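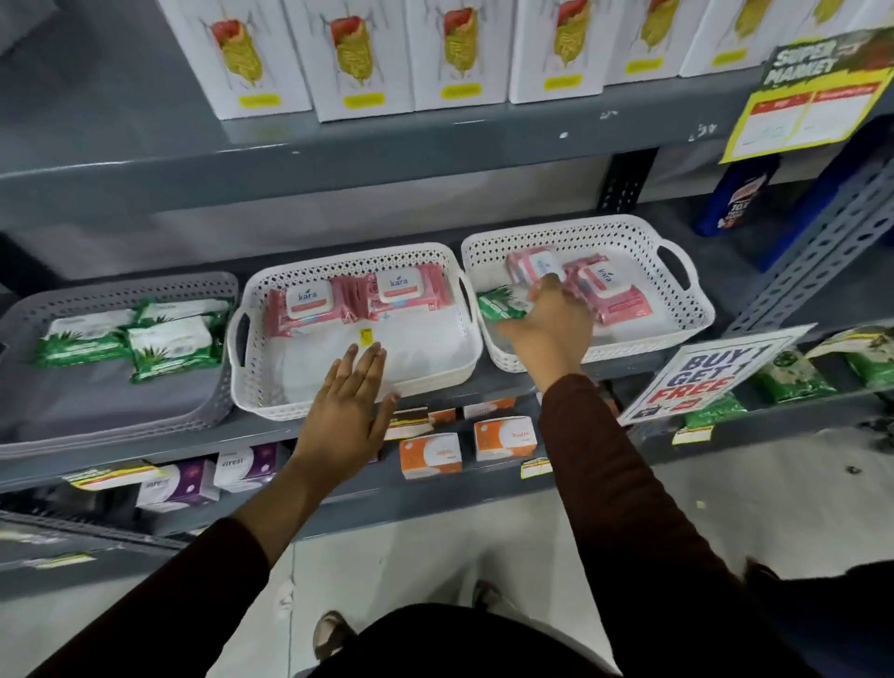 FOR IMMEDIATE RELEASE
5 January 2019

Lastau stores to bring back small-format household aisles, open earlier from May

Grocery chain Lastau will put household and baby basics back near the front door in 427 stores. Work starts this month, all stores done by the end of May. Opening time moves to 6 a.m. on weekdays in the same stores.

The change covers wipes, tissues, diapers, dish soap, trash bags, light bulbs, batteries and the like. For the past several years most Lastau stores kept these at the back, past frozen. Customers did not like it. They told us so in the spring survey and again in the fall.

"People come in for one thing on the way to work and they have to cross the whole store for it," said Jytte Ravn, head of store operations at Lastau. "We moved that stuff to the back and it was the wrong call. So it's coming forward again."

What changes in stores:

Household and baby basics in one short aisle, first or second from the entrance depending on the building.
Lower shelves. Top shelf comes down so shorter customers and anyone seated can reach it.
Price labels in larger type, unit price on every label.
Two checkouts open from 6 a.m., self-checkout as well where the store has it.
Greeting cards and seasonal move to the old household spot at the back. Candles too.

Stores stay open during the work. Most of it gets done overnight, one aisle at a time. Some items will be in temporary spots for a few days and staff can point the way. The pharmacy counters are not affected. Bakery hours stay the same except that bread will be out by 6:30.

A trial ran last year in two stores, Mill Road and Eastgate. Both keep the new layout. Mill Road will get a wider entrance as part of the same job, and its bottle return moves to the parking lot side.

Prices and own brand

Lastau is also holding the price of 100 everyday household items through the end of May. The list will be posted at the entrance of each store and on the Lastau website. It includes most of the Lastik own-brand range: trash bags, food wrap, sponges, rubber gloves. Name brands are on the list too but fewer of them. Sale prices still apply on top, if an item goes on sale it goes on sale.

Refill stations for Flulevus laundry liquid, now in the bigger stores only, will be added at smaller locations where there is room for the drain. Customers can bring thier own bottle or buy one at the station. Bottle must be clean and have a cap.

Jobs and hours

The earlier opening means 1,000 new part-time positions across the chain, mainly morning shifts. Current staff get first pick of the new hours. Applications from outside open after that, in store or online. No experience needed for most of them, training is paid.

"Mornings are hard to fill, we know that," said Loïc Caron, who runs hiring for the chain. "We're posting the schedules a full month ahead so people can plan child care and second jobs. That was the main thing staff asked for."

Shelving and fitting work will be done by Hafþórsson, the contractor that handled the freezer replacments last year. Old shelving in good shape goes to the Lastau warehouses for reuse.

Store-by-store dates are on the website under Store News and will be updated weekly. Stores in the north region go first, then coast, then the city stores.

Press contact
Lastau press office, weekdays 9 to 5. Interviews with Jytte Ravn by request, please give us a day's notice. Store visits for media can be set up once work in that store is finished.

ENDS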